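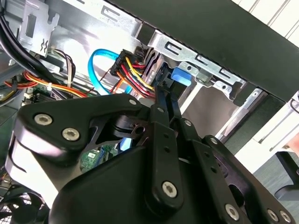

Force threshold keeps tripping on drive latch approach, Zirkix + planner question
Posted January 8, 2021 by tabletop_ferret
14 replies | 3 shares

tabletop_ferret wrote:
quick one before I lose the cell for the night. Desktop teardown task, pulling the hard drive out of a tower. Blue plastic latch on the drive cage, finger pushes the latch, caddy is supposed to come free, then regrasp and pull.

Planner is Pisto, contact controller is Zirkix with mostly stock gains. Free space motion is fine. Problem is the last bit before contact. Guard trips, arm backs off, planner calls it a collision and replans from scratch. Every time. Replan takes 700 ms and then it picks a totally different approach angle and clips the power harness.

Log says the wrist z force spikes before the tip ever gets to where the latch should be. Either the pose is off or I'm dragging on a cable. Anyone done this with a parallel link gripper inside a case? not a lot of room in there

gainschedule wrote:
Dragging on a cable. Next.

ok serious answer. You have power wires running right through there plus a SATA cable standing up in a loop. None of that is in your collision model I bet. Pisto only knows the case mesh.

tabletop_ferret wrote:
correct, case mesh only. How do you even model a cable

gainschedule wrote:
You don't. Capsule keepout over the harness, fat one, done.

mossy_kernel wrote:
Disagree with the keepout thing. Tried that on a similar job and the keepout ate the entire approach. Planner returned no solution on most of the starts. The case is just too tight, you HAVE to be allowed to brush wires.

What worked for me was two thresholds. Low stiffness and a looser guard while you're inside the case but away from the latch, then tighten once the tip is in the latch region. Wires push back soft and slow, sheet metal doesn't. Look at the slope of the force and not the peak.

gainschedule wrote:
And when you hook a connector and rip it off the board? Slope looks real soft right up til it doesn't.

mossy_kernel wrote:
then you've got a torn connector on a scrap PC. It's a teardown task. I'd feel different if it was a repair line

gainschedule wrote:
"it's scrap anyway" is how you ship bad controllers

Upendo Kinyua wrote:
You're both half right, but look at the filter first. Stock Zirkix config low passes the wrist wrench at 30 Hz and the gravity comp uses the tool mass from the yaml. If you swapped fingers and never updated the mass, wrist orientation changes will look like contact. Tilting down into the case is exactly when it would show up.

Do this: run the same approach path with no PC there. If z still moves, it's the tool params. Five minute test.

tabletop_ferret wrote:
oh no

yeah we changed fingertips in August and I don't think anyone touched the yaml. brb

tabletop_ferret wrote:
ok so. Ran it in free air, same joint path. z force drifts the whole way down. Tool mass was off by 60 grams and the com was off too. Reran the ID routine, drift is pretty much flat now.

With the PC back in it still trips, but a lot less. So there IS a cable part to this, just smaller than I thought.

mossy_kernel wrote:
:) now do the two thresholds

gainschedule wrote:
nice find Upendo. Keepout for the rest. A SMALL one, over the connector only

oto_fan_170 wrote:
jumping in, different question. Where are you putting the caddy after it's out? We run Oto for task sequencing and our place step fails more than the pull does. Nothing about the latch, the thing just ends up crooked.

tabletop_ferret wrote:
gray plastic holder next to the tower. Wrist cam view:
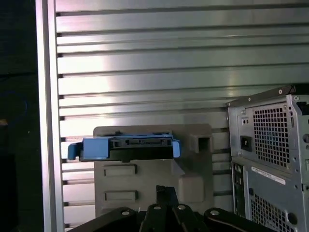 Blue caddy lying across the top of the gray fixture, tower on the right

Pose for the holder comes from a one time calibration, no live perception on it. It's in front of a slatted aluminum wall and the glare wrecks any edge detector I point at it. Tried masking, the grooves still win. So I just trust the calibrated pose.

oto_fan_170 wrote:
huh ok. We do live detection on ours, plain background though. Do you check the caddy pose in the gripper before you place?

tabletop_ferret wrote:
no. Probably should

mossy_kernel wrote:
you should. Regrasp error goes straight into the place. The blue is super easy to segment against all that gray, you could fit a line to the long edge and get yaw almost for free. HSV threshold, largest blob, minAreaRect. Ugly but fast

gainschedule wrote:
HSV with that glare in view? Left side of that wall is blown out and the right side goes kind of blue gray. Your "largest blob" is gonna be the wall some mornings.

mossy_kernel wrote:
so set a saturation floor. Caddy is way more saturated than a bluish slat. also lock your exposure, everyone should be doing that anyways

gainschedule wrote:
fine, saturation floor. I'd still do depth plane removal first, you know where the wall is

Upendo Kinyua wrote:
Depth on shiny slats is going to be full of holes, at least with a stereo cam. Crop by the known holder pose and do the color thing inside the crop. Skips most of the argument.

Also ferret, on the replan: turn off full replan on guard trip. There's a retry policy in Pisto, set it to local. It backs up along the same path and tries a small offset. Your angle flip is from sampling a fresh goal from the whole grasp set each time.

tabletop_ferret wrote:
did not know about local retry. Where is that documented??

Upendo Kinyua wrote:
It isn't. Read the header for the executor.

stueber_user wrote:
does any of this carry over to the Stüber arm driver? our force topic comes in already filtered and I can't find where to turn it off

Upendo Kinyua wrote:
Driver side filter, there should be a raw topic next to it. Start a new thread tho, different can of worms.

tabletop_ferret wrote:
status before I go home. Local retry on, new tool mass, two thresholds (sorry gainschedule), small keepout on the power connector (sorry mossy). Replans have stopped flipping the approach at least. Haven't touched the crop + color check for the place yet, tomorrow. Will post the config if anyone wants it

gainschedule wrote:
post it. And log the slope on every run, not just the trips, you'll want the good ones to compare

mossy_kernel wrote:
+1 on the config

Back to top | Contact the moderators | Forum rules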